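cucumbers, tuesday, quick one

Quick post, lunch in a minute, laundry still in the machine.

So the cucumbers. Bought 5 plants at the Seixas nursery back in spring, lost one to slugs right away, and the other four have decided July is the month to go completely nuts. Every morning I look under the leaves and think ok, nothing today. Come back after work and there's one the size of a shoe. How.

The variety tag says Gesel, short and smooth, good for snacking. Fine by me. I don't peel them. The long seedy ones from the store I always peeled and half of it ended up in the trash anyway. These you just rinse and slice. If you pick them small, that is. Leave them a couple days too long and they go fat and yellow and taste like a wet sponge.

What I've been doing with them, mostly:

Smashed, with salt, garlic, a bit of vinegar and chili oil. Let it sit while you set the table. Pour off the water or it's soup.

Sliced thin on buttered bread. Salt. Boring and I've had it four days running.

Yogurt and dill, on anything. Potatoes, a burger, a spoon.

Pickles I tried once, the fridge kind. Too sweet, I doubled the sugar by accident becuase I was reading the recipe off my phone with wet hands. Will try again with less and maybe some mustard seed.

Other news, I finally have serving dishes that aren't the chipped blue ones. Went to Reris for lightbulbs, came home with plates. Square, brown, dark edge, corners turned up a little so the dressing stays put. They were on the sale shelf by the door, wich is where all my money goes.
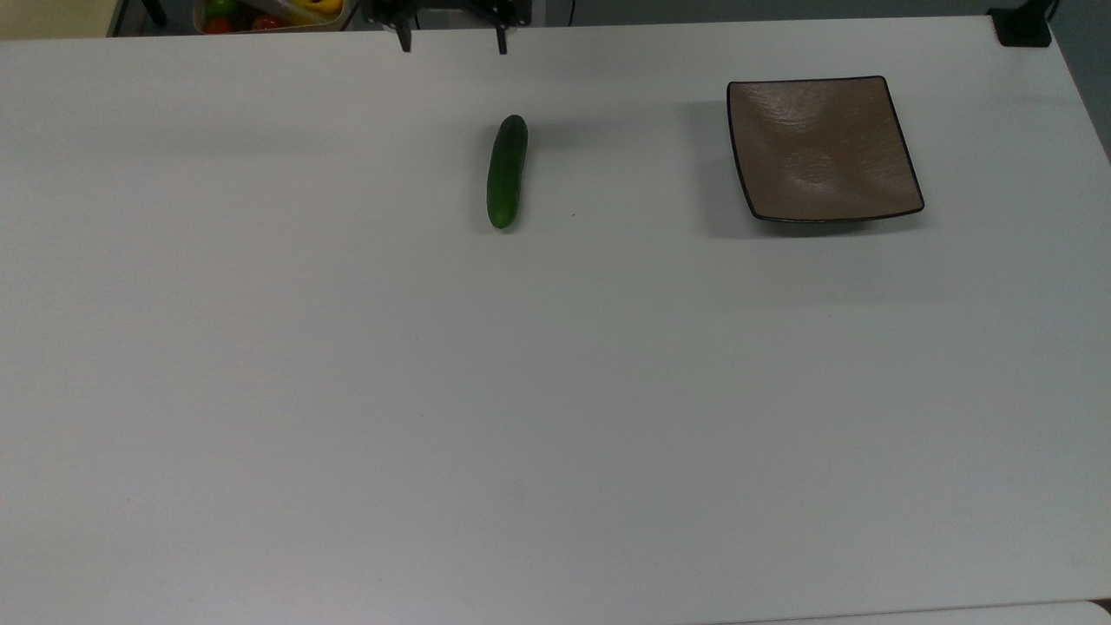
Anyway the smashed salad looks really good on brown. Green on white always looked like diet food to me. Not sure they can go in the dishwasher, the sticker said something but I peeled it off in the store parking lot. Washing by hand for now.

If you have a pickle recipe that isn't candy, put it in the comments please. I've got up to 4 ready by the weekend and the neighbors have stopped answering the door.

Ok, laundry.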